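Girka Order Tote, 50-Quart, with Lid

Sold by Skitov Store Supply
Ships from our Buncombe warehouse
Sold in packs of two

The Girka is a stacking tote for grocery stores that pick online orders from their own shelves. A picker fills it in the aisles, it waits in the back room until the customer arrives, and it goes out to the car. The same tote is used the whole way, so bags are packed once and left alone until handover.

It holds 50 quarts. For most stores that covers a midweek order with room left for a loaf of bread on top. Larger orders are split across two or more totes, and the label sleeve on the short end has space to write which tote is which.

What you get

Each pack contains two totes, two lids and four clip-in label sleeves. Dividers, dollies and insulated liners are sold separately.

Body and lid

The body is molded in one piece from polypropylene, with solid walls and a solid floor. We dropped the vented version last year. Stores liked it for produce but not for milk, and very few wanted to keep two kinds on the same rack. The corners are rounded inside so they can be wiped out with a cloth. The handles are open on the short sides and closed on the long sides.

The lid is a separate piece that presses on at the short ends. It is not hinged. Hinged lids catch on shelf edges during picking, and they are the first part to break. Loose lids do go missing, and replacements are listed under Parts.

Filled totes stack up to 7 high with the lids on. Without lids they should not be stacked at all when filled, as the upper tote will rest on the groceries. Empty totes nest inside each other. Turn every second tote end for end if you would like them to stand up and stack empty – the arrow on the rim shows which way.

Labels and scanning

The Khattak label sleeve takes a standard half-sheet order slip or a thermal label. It is clear on the front and open at the top, and it clips on without tools. Sleeves can be moved to the long side if your racks are deep and the totes are stored sideways.

Every tote also carries a molded number on the rim, which your order system can use as a permanent tote ID. Numbering starts where your last shipment ended, provided you order from the same account. If you run several stores and want a separate number range for each, say so in the order notes before we ship. We can't renumber totes afterward.

Cold and frozen orders

The tote by itself is not insulated. For chilled items, use the Girka liner, a soft insert with a fold-over top that fits inside the body and leaves the lid usable. For frozen items we recommend keeping the order in the freezer until the customer checks in, and using the liner only for the walk to the car.

The body can be stored in a walk-in cooler. It can also go into a freezer, but cold plastic is less forgiving, and a tote dropped straight out of the freezer may crack at the corner. Cracks of that kind are not covered by the warranty.

Cleaning

Wash by hand or in a crate washer. Take the label sleeves off first; they fog in hot water. Let the totes drain upside down before nesting them, or they will stick together. Mild detergent and most food-safe sanitizers are fine. Avoid solvents and abrasive pads, especially on the rim, where scratches make the number hard to scan.

How many to order

Count the orders waiting at your busiest hour, not the orders for the whole day. Most stores we supply find that to be late afternoon. Allow two totes per order, then add a margin for totes that are out at the curb or being washed. Erasto Muriithi in our sales office will work through it with you if you send him a week of pickup times. A store handling 700 orders a week usually needs fewer totes than its manager expects, provided that unclaimed orders are cleared each night.

Warranty and returns

The body and lid are covered for 2 years against splitting and handle failure in normal store use. Sleeves and liners are treated as wear items. Unused packs may be returned in their original wrap, with shipping at the buyer's cost.

Customer comments

"We changed over from cardboard in September. The back room is a lot easier to walk through now. Wish the lids came in a second color for alcohol orders." – Lilian Nyaga, store manager

"Good totes. The sleeves are stiff when new and the pickers complained for a few days. We have reordered." – Vlastimil Danko, pickup lead

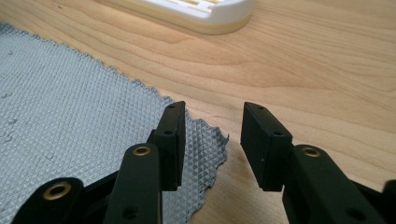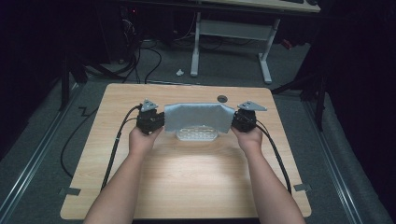 Black grippers at the wooden tabletop; the second photo has the blue-gray cloth.

Parts and accessories

Replacement lid, single
Label sleeve, bag of ten
Insulated liner
Divider, long or short
Tote dolly with locking casters

Questions about existing orders go to Jasmina Živković at the Buncombe warehouse. Please have your account number and the rim number of one of your totes ready.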